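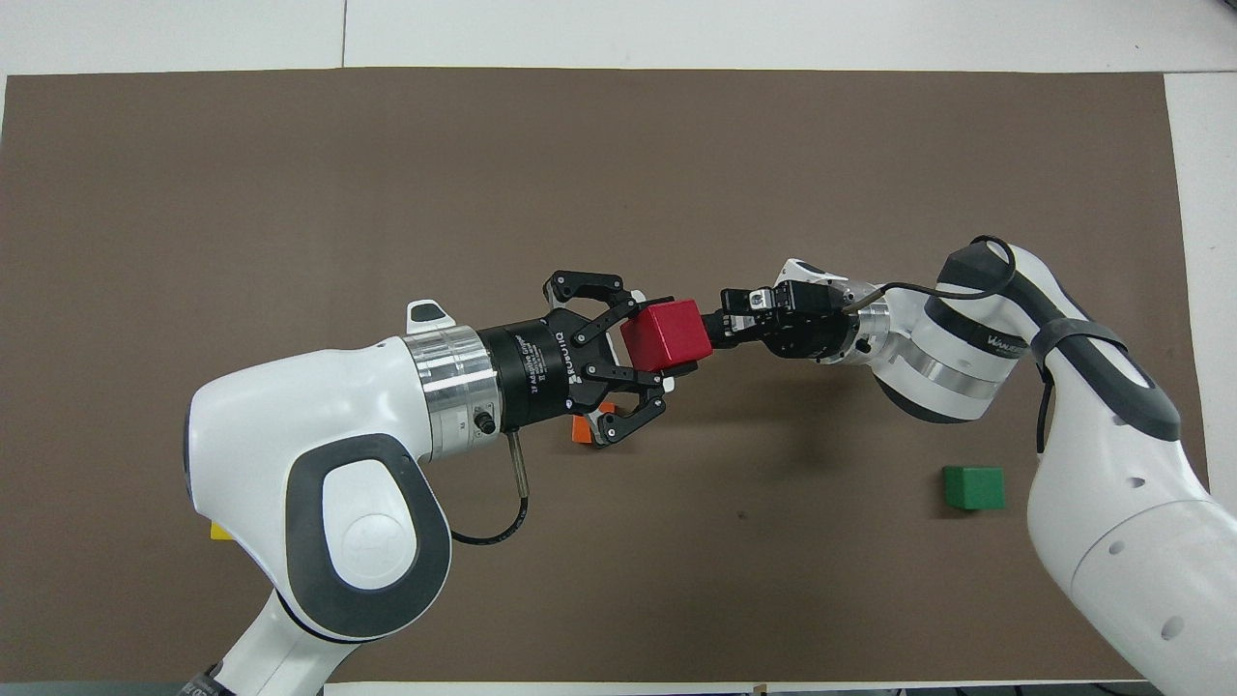 Drumville Boards > Worktops and Surfaces > Mats, covers and liners

Thread: Large mat on white table, sizing and fixing

kmwan
Mar 24, 2019

Looking for opinions on fixing a large mat to a white tabletop. The table is two panels side by side, 1,674 mm along the front once they are bolted together. The mat is a brown Clonus sheet, 3 mm thick. I set it so that a strip of white is left at the back and down the right side. It covers most of the rest.

The table is used for handling small cubes: picking up, passing across, putting down, stacking. They are glossy, and on the bare top they skate. On the mat they stay where they are put.

Points I have not settled:

Whether to fix the mat down or leave it loose.
Whether the joint between the panels will print through in time.
Whether brown was the right choice. I had the option of grey.

Ka-ming Wan

ledger_line

Leave it loose. A 3 mm sheet that size has enough weight to hold itself if all you are doing is moving cubes. Fix it down and you will get a ridge the first warm week, when the mat grows and has nowhere to go.

What is the step between the panels? Put a steel rule across the joint and try a feeler gauge under it. Print-through comes from the step, and the width of the gap matters very little.

pootle_b

Disagree on leaving it loose. I ran a loose mat on a sorting bench and it crept towards me all day from people leaning on the front edge. By the time I noticed, it was well out of line with the table. If you are putting cubes down at marked positions, that matters. Double-sided tape along the front, nothing at the back. It can then grow backwards into the white strip.

ledger_line

Creep from leaning is a different problem and the cure is to not lean on it. But fair enough, one fixed edge is a reasonable compromise. I would object to tape on all four sides.

kmwan

Measured the step. The rule rocks very slightly at the front and sits flat at the back, so one panel is a touch high on its front bolt. I can shim that.

Nobody leans on the front edge, but things get dragged across it, so creep is likely. Tape along the front seems sensible. I have a roll of Tang cloth tape. Is that suitable or will it mark the white?

tessellate

Cloth tape will mark white if it is left on long enough. The adhesive goes yellow and then goes to gum. Test a piece on the underside of the table and leave it until the end of April before you commit to a full run.

On colour, brown is fine. I would have argued against grey. A red cube on brown is easy to see, and the brown also gives a clear line against the white top, so you can tell at a glance if the mat has moved. Grey on white is harder to judge under strip lights. Black is worse than either for dust.

pootle_b

Black is not worse for dust if you wipe it. Brown shows pale dust nearly as badly and hides grease, which I would call a fault. You want to see grease. It ends up on the cubes and then they slip.

tessellate

I have had brown and black on adjacent benches. Black needed wiping twice as often to look the same. Grease you find with a white cloth, whatever the mat colour.

kmwan

Shim is in. The rule no longer rocks. Mat is back down, squared by eye to the back of the table, and I have put some cubes out on it. They sit flat and do not turn when the table is knocked. No visible line from the joint so far, though it has only been 11 days.

Rough side up or smooth side up? I have it smooth side down at present.

ledger_line

Smooth side down is correct for your use. The rough side gives the cubes something to bite on. The only argument for the reverse is writing on it, and you are not writing on it.

On the shim, check it again after you have moved the table. Thin packing works its way out if the bolt is not nipped up properly.

sosetov_sam

Coming in on the cleaning side. I look after the benches at Sosetov and we have a few of the same mats. I had the question below by private message and am putting the reply in the thread for others.
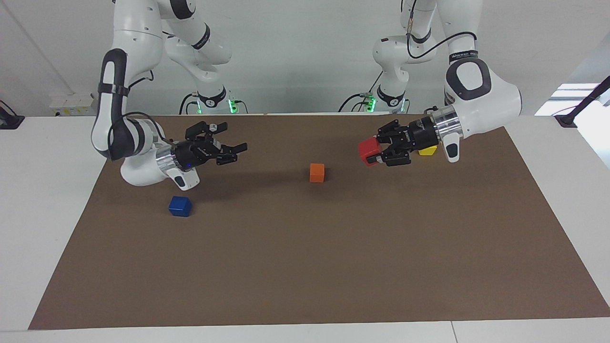 What should I use to clean a large mat without leaving it slippery?

Use warm water, up to 40 degrees, with a small amount of plain washing-up liquid. Wipe it over, wipe again with clean water, and let it dry in the open before anything goes back on it. Skip the spray polish. It leaves a film, and smooth cubes will slide on it for days afterwards.

pootle_b

Agree with that, apart from the drying. If the mat is taped at the front, lift the back edge while it dries. Water gets under and sits there.

sosetov_sam

Only if you have flooded it. A wrung-out cloth does not put enough water down to get under anything. Lifting the back every time will pull at the tape.

pootle_b

Then you are wiping more carefully than anyone who has ever worked on my bench.

kmwan

I will wring the cloth out and lift it once a month to look.

Tape test is on the underside of the left panel. One more question while it is running. I could trim the mat at the right so that the white strip there matches the one at the back. Any reason not to?

ledger_line

Do not trim until it has settled. New sheet off a roll shrinks along its length for the first few weeks. Cut it now and you may end up with a wider strip than you wanted, and you cannot put it back. When you do cut, use a fresh blade and a straight edge, several light passes, with scrap board under it. White tops show every knife line.

tessellate

Seconded on the scrap board.

kmwan

Noted. Leaving it untrimmed. Will post the tape result when I peel it.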